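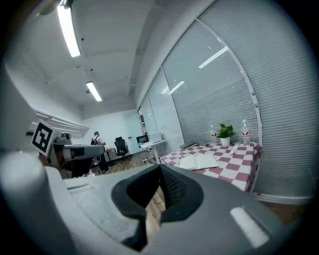

Attachment 1, office, afternoon

Subject: Moles (or something!) lifting the lawn, and the repeller stakes keep going quiet
Opened by: Deisy Valderrama
Product: Gunora solar mole stakes
Status: Open

Hi, me again. I bought four of your stakes in spring for the back lawn at our place in Moffat, and for a while I thought they were doing the job. Then in July the ridges came back, a long wiggly one from the compost heap right up to the patio, and when I went out to listen, two of the stakes weren't buzzing at all. The other two buzz, but one of them sounds pretty tired (think of a bee in a jar).

What I've tried so far:

Wiped the solar caps with a damp cloth. They were green with algae, so I was hopeful. No change.

Pulled both dead stakes, switched them off overnight, switched them on again at 7 in the morning. One buzzed for a bit and quit before I'd finished my coffee.

Swapped a dead one into the sunny spot by the beans. Nothing.

Trod the ridges flat so I could see which runs are in use. By the next day the one by the compost was up again and the rest had stayed down.

Reply from Gilles Le Goff, Stellenance Garden Support

Hi Deisy, thanks for all the detail. Could you open the cap on one of the dead stakes (quarter turn to the left) and tell me if the battery contacts look white or crusty? Also, how far apart are they, and is your soil sandy?

Deisy Valderrama

Crusty on both! I cleaned them with vinegar and an old toothbrush, let them dry on the windowsill, and one is back from the dead. The other won't wake up. They're 11 paces apart, and the soil is heavy clay that goes like concrete in summer. My neighbor Erlinda Marquez says moles just get used to the noise and I should set a live trap in the run by the compost instead. Is she right? I'd sooner not trap anything if I can help it.

Gilles Le Goff

Some do get used to it, so try moving the stakes every 14 days, and water the ground first so they sit tight, with no gap around the shaft. I'm sending one replacement stake and two spare cap seals. Please leave the compost run alone for now and let me know if it pops up again once the new one is in.

Deisy Valderrama

Will do, thank you! Please leave the ticket open until the stake gets here.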